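Consumer Claims and Evidence
Notes for Unit 5: Sleep products and what the tests really measured
Instructor: Bronwyn Rutherford

Read the Rimel packet before class. If you only have time for part of it, skip the introduction and go to the methods page.

Where we left off

Last time we looked at thread count and agreed it is a poor guide to anything. A maker can count each strand of a twisted yarn separately and double the number on the package without changing the cloth. Several of you asked whether there is a better number. I don't know of one. Weave and fiber tell you more, and neither fits nicely on a label.

The Vosterstead survey

This is the study behind the line "most people sleep better within a month of changing their bedding." It had 798 respondents. That sounds like plenty, and for some questions it would be. Look at who they were, though. Every one of them had just bought new bedding and then chose to fill in a form about it. People who sent theirs back were never asked. People who kept it but didn't care probably didn't bother.

There was also no comparison group. Nobody in the survey kept their old sheets. The forms went out in May and came back in June, and sleep changes with the season, the school calendar, and how hot the bedroom gets. The report mentions none of this.

Then the wording. "How much has your sleep improved?" has no box for "it got worse." Recep Yalçınkaya's response paper in the packet goes through the form line by line. I think he is too kind to it, but his rewrite of question 2 is good and you should copy the approach.

The Quezada trial

Better, on paper. Sleepers were assigned at random to a heavy blanket or a light one, and they wore wrist trackers. Two problems.

First, you can't hide the weight of a blanket from the person under it. If you've been told heavy blankets are calming, you know which group you landed in. The authors admit this in one sentence and then write as if they hadn't.

Second, a wrist tracker measures movement and guesses at sleep. A heavy blanket may simply make it harder to move your arm -- so the tracker could report "deeper sleep" in someone lying awake and annoyed. Elif Naz Şimşekoğlu raised this in section, and I haven't heard a good answer.

What I'd accept

A measure that doesn't depend on movement, people who weren't shopping for a cure, and a result someone else has repeated. Wekon says its own repeat is "in progress." It said so last year too.

None of this means your blanket doesn't work for you. Liking a blanket is a fine reason to own it. It is weak evidence for a claim about everybody else.

For next time

Find one bedding or mattress ad with a percentage in it. Write a page on where the number came from, or where you lost the trail. Losing the trail counts as a finding. Hand it to Ozan Kahraman before 5 p.m.
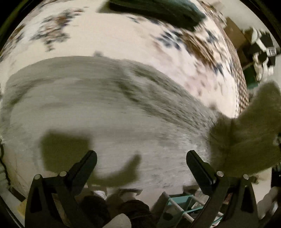

Fig. 2. Grey fabric on a bed with a floral print.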